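Fil de rangement, c'est parti ! Ça fait trois semaines que je vous en parle, je me lance, préparez le café.

Le sujet du jour : les casiers. Les compartiments. Les petites cloisons qui s'emboîtent. Je suis tombée dedans et je n'en sors plus.

Tout a commencé avec Wanda Sikora, qui m'a prêté en août un vieux catalogue de mercerie de 1894. Des pages entières de meubles à tiroirs, avec des cases pour les boutons, les aiguilles, les rubans. J'ai passé ma soirée dessus et j'ai fini à une heure du matin avec un mètre ruban autour du cou.

Depuis je regarde tous les bureaux du monde en me demandant où on pourrait glisser une cloison (mes collègues m'adorent).

Bon, le bois d'abord, parce que le bois c'est mon chouchou. Regardez-moi ces encoches !!

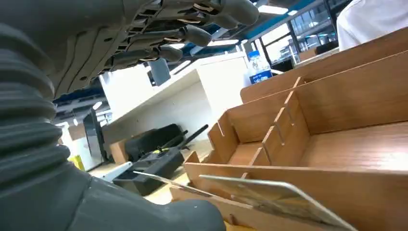
Les planchettes à encoches, mon amour de l'année

Des panneaux tout fins qui se croisent à angle droit, fente dans fente. Je trouve ça d'une élégance folle.

Et puis la répartition ! Une rangée de petites cases d'un côté, une grande case de l'autre. C'est exactement ce qu'il me faut : les bricoles chacune chez elle, et un vrai espace pour ce qui ne rentre nulle part.

Parce que le problème des casiers tous pareils, on le connaît. Il reste toujours une agrafeuse qui se promène. Chez moi c'est le dévidoir de scotch, il a fait tous les tiroirs de la maison.

Petite parenthèse veinage : ce brun clair qui tire un peu sur le roux, avec la lumière qui accroche le fond de la grande case... je fonds. Fin de la parenthèse.

Rosimeire Lins me demande si on peut en faire soi-même. Oui ! Le principe est simple : tu entailles chaque planche jusqu'à la moitié de sa hauteur, une par le haut, l'autre par le bas, et tu les croises. L'entaille doit avoir la même épaisseur que la planche. Un poil trop large et ça flotte, un poil trop serré et tu t'énerves au maillet.

Mon premier essai flottait. Mon deuxième aussi. Le troisième est parti chez Tadeusz Cieślak, qui a eu la gentillesse de trouver ça joli et qui y range ses sachets de graines.

Conseil de Jadwiga Gajewski, que je recopie tel quel : « Fais-le d'abord en carton, tu pleureras moins. » Elle a raison, comme d'habitude.

Donc parlons carton ! On le snobe et c'est un tort. Une boîte, quelques bandes entaillées au cutter, et on a une grille de rangement pour le prix de rien du tout.

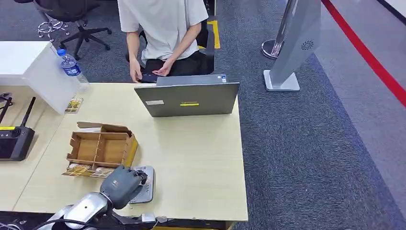

La version carton sur le bureau, rabats ouverts, cloisons debout. J'adore

Le détail qui me plaît : avec les rabats repliés vers l'extérieur, on voit toutes les cases d'un coup. Chez moi je les laisse comme ça toute la journée et je referme le soir.

Et ça vit très bien sur un bureau où on travaille pour de vrai, avec l'ordi portable et la bouteille d'eau. Un rangement qui oblige à tout dégager avant de s'asseoir, je ne tiens pas deux jours.

Ce que je mets dans le mien, puisqu'on me pose la question à chaque fois : câbles courts, piles, clés USB, post-it, élastiques, un baume à lèvres, et une case « mystère » pour les vis dont je ne sais plus d'où elles viennent. Elle est pleine, la case mystère. Elle l'a toujours été.

Pour les câbles, je les enroule sur deux doigts et je les pose debout. Jusqu'à 30 dans ma boîte, je me suis épatée toute seule.

Pour les trombones par contre, le carton nu c'est non, ils filent sous les cloisons. Un fond de feutrine et on n'en parle plus. Remigius... pardon, Remigiusz Cieślak (désolée, correcteur !) utilise des caissettes à muffins et je suis verte de ne pas y avoir pensé.

Bois ou carton, alors ? Les deux ! Le carton pour tester les tailles de cases pendant quelques semaines, le bois quand on est sûr de soi - et moi je ne suis jamais sûre, donc j'ai beaucoup de carton.

Demain j'attaque le tiroir de la cuisine, celui qui coince à cause du fouet. Si vous avez des photos de vos casiers, envoyez, je veux TOUT voir, même les moches, surtout les moches !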